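Garg Table Kit: Set-up Guide
Section 2: Laying out the cloth and plate

Now for the fun part! With the cloth on and one plate down, even a plain old table starts to look like something (we still get a kick out of it every time).

1. Clear the table and wipe it over. Let it dry fully.

2. Shake the cloth out outdoors, then lay it with the soft side up. Pull gently from the corners until it reaches well past your plate on every side.

3. Smooth from the middle outwards with flat hands. A few fold lines will stay, and that's fine. They ease with use.

Note: Dark grey shows every speck of lint. A quick go with a clothes brush, all strokes in one direction, evens out the colour beautifully.

4. Set the white plate down a little to the right. Lift it when you want to move it, as dragging bunches the cloth.

5. Choose one piece of fruit with plenty of red and yellow in it. Try it on the plate first, then on the bare cloth, and see which you like better! 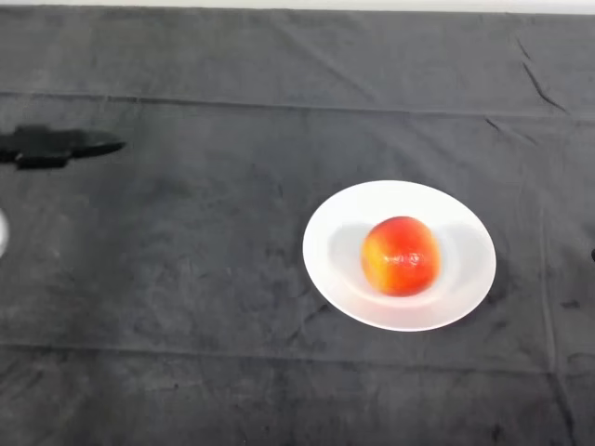
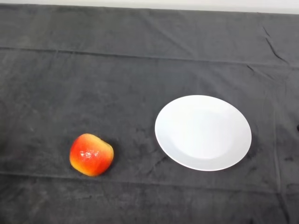 Fig. 2. Red and yellow fruit with a white plate on the dark grey cloth: on the plate (first picture), beside it (second).

6. Leave plenty of bare cloth around whatever you put out. It really makes the colours sing.

Caution: Keep knives off the cloth when children are at the table. Never cut fruit directly on the fabric.

Caution: Wipe up juice straight away with cool water. Do not iron.

Washing and storage are covered in Section 3.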